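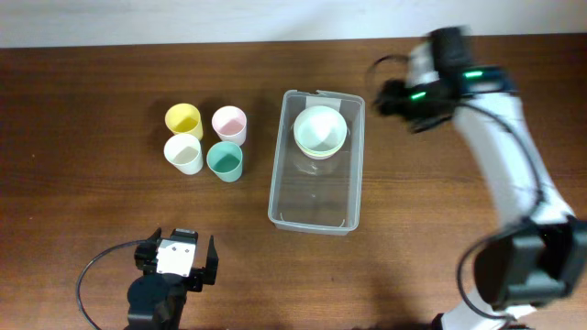 Section 4: Loading and Starting the Plasma Thawer

This section covers the Ullado bench-top plasma thawer, from filling the bath to removing thawed units. Read Section 3 (Leveling and Electrical Connection) before you begin. Staff who thaw plasma for patient use must also follow the written procedures of their own blood bank. Where those procedures are stricter than this manual, follow them.

4.1 Before first use

1. Remove the shipping foam from under the basket. There are two pieces, one at each end.
2. Wipe the inside of the bath with a lint-free cloth dampened with distilled water. Do not use bleach or abrasive pads.
3. Check that the drain valve on the left side is closed. The lever should point down.
4. Seat the basket on its four pegs. It should not rock.

4.2 Filling the bath

1. Pour in distilled or deionized water up to the lower fill line.
2. Add one 40 mL bottle of Plorkari bath conditioner.
3. Continue filling to the upper fill line. The bath holds 4,000 mL at this level.
4. Close the lid and wait for any bubbles to clear from the sensor window.

CAUTION: Do not switch on the heater with the water below the lower fill line. The heater will cut out and the unit must be reset as described in Section 7.

Note: Tap water leaves scale on the sensor. Damage caused by scale is not covered by the warranty.

4.3 Setting the temperature

1. Press POWER. The display shows the current bath temperature.
2. Hold SET until the number flashes.
3. Use the arrow keys to choose the temperature given in your procedure, then press SET again.
4. Wait for the READY light. A cold fill takes longer than a restart on a warm bath.
5. Check the bath with an independent, calibrated thermometer and write the reading in the log. If the two readings differ by more than your procedure allows, do not use the thawer. See Section 8, Calibration.

4.4 Loading plasma units

1. Take the unit from the freezer and inspect it for cracks, torn ports, and a readable label. Frozen bags are brittle — handle them by the body and never by the ports.
2. Place the unit in a Lidgate overwrap pouch with the ports facing up. Press out the air and seal the pouch.
3. Scan or write down the unit number.
4. Hang the pouch from a basket clip. The standard clips take bags with a labeled volume from 200 mL to 410 mL. For larger bags, use the wide clips supplied in the accessory box.
5. Leave an empty slot between pouches if you are loading fewer than the full number.
6. Close the lid and press START. The basket begins to rock.

CAUTION: Never place a bag in the water without an overwrap. Water can reach the ports and contaminate the unit.

4.5 Removing thawed units

1. When the timer sounds, press STOP and wait for the basket to come to rest.
2. Lift out the pouch and dry the outside before opening it.
3. Feel the bag gently for remaining ice. If you find any, reseal the pouch and return it for a short additional cycle.
4. Look for leaks. If there is liquid inside the pouch, quarantine the unit and drain the bath before thawing anything else.
5. Label the unit with its new expiration date and time, and store or issue it according to your procedure.

Note: Do not refreeze a thawed unit.

4.6 Using the Pal data logger (optional)

The Pal logger plugs into the port marked DATA on the rear panel. Plug it in with the power off. It records bath temperature and cycle start and stop times. It does not replace the daily thermometer check in 4.3, and it does not record unit numbers.

4.7 End of day

Switch off the heater and leave the lid open a little so that moisture can escape. Change the water weekly, or at once after any leak.

Ullado Customer Support | Manual revised Friday, August 1, 2025 | © Ullado. All rights reserved. | Back to top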